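Robotik-AG Gukoritz: Bilder aus dem Projekt "Griff in die Kiste"

Stand: September

Die Robotik-AG besteht an unserer Schule im zweiten Jahr. Im ersten Jahr haben wir mit Bausätzen gearbeitet, kleine Fahrzeuge, Linienfolger, das übliche Programm. Seit den Osterferien arbeiten wir an einem größeren Vorhaben: Ein Industrieroboter soll längliche Klötze aus einer Metallkiste holen und nach Farbe getrennt ablegen. Mit der Aufgabe treten wir beim Stindex-Schülerwettbewerb an, Klasse "Handhabung".

Die Gruppe trifft sich um 14.15 Uhr im Werkraum im Untergeschoss. Für die Versuche am großen Arm fahren wir zur Firma Zastus, die uns an einzelnen Nachmittagen einen Arbeitsplatz überlässt. Programmiert wird vorher in der Schule, vor Ort bleibt dafür zu wenig Zeit.

Zur Aufgabe selbst: Die Klötze dürfen beliebig liegen, auch schräg an der Wand oder übereinander. Das macht die Sache schwieriger als beim Fließband, wo jedes Teil gleich ankommt. Unser Programm sucht zuerst den Klotz, der am weitesten frei liegt, und berechnet dann, aus welcher Richtung der Greifer kommen kann, ohne die Kistenwand zu berühren.
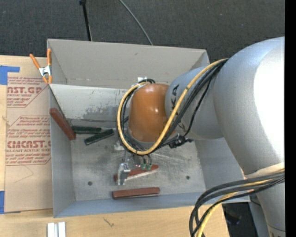
Gewertet werden 2 Durchgänge, der bessere zählt. Für jeden richtig abgelegten Klotz gibt es Punkte, für jede Berührung mit der Wand werden welche abgezogen. Im internen Probelauf vor den Sommerferien kamen wir auf 518 Punkte. Um weiterzukommen, braucht man 500, viel Luft ist das also nicht.

Die meisten Punkte verlieren wir bei Klötzen, die schräg an der Wand lehnen. Der Greifer fasst dann nur eine Kante, und der Klotz dreht sich beim Anheben weg. Zwei Lösungen stehen zur Auswahl: den Klotz erst mit dem Finger umlegen und danach greifen, oder den Greifer stärker neigen. Das Umlegen kostet Zeit, beim Neigen kommt das Handgelenk schnell zu nah an den Kistenrand. Im Moment läuft die erste Variante stabiler - langsam, aber ohne Punktabzug.

Rot und Grün zu unterscheiden ging leichter als gedacht. Ärger machte eher das blanke Metall am Boden, das je nach Licht spiegelt. In der Schule hatten wir dieses Problem nicht, dort haben wir mit einem Pappkarton geübt. Inzwischen nehmen wir vor jedem Durchgang ein Leerbild der Kiste auf und ziehen es vom aktuellen Bild ab. Die Auswertung läuft auf dem Schulrechner "Sugawara", den der erste Jahrgang der AG so getauft hat.

Für das Training der Erkennung haben wir 726 Aufnahmen von Hand beschriftet. Das war der langweiligste Teil des Projekts und hat bis in den Juni gedauert. Wer eine Aufnahme beschriftet hatte, durfte sie nicht selbst kontrollieren, das hat immer jemand aus der anderen Gruppe gemacht.

Als Nächstes stehen die Dokumentation und das Plakat an. Beides muss vor den Herbstferien fertig sein. Neue Mitglieder ab Klasse 8 können jederzeit dazukommen, Vorkenntnisse sind nicht nötig. Anmeldung über das Sekretariat oder direkt im Werkraum.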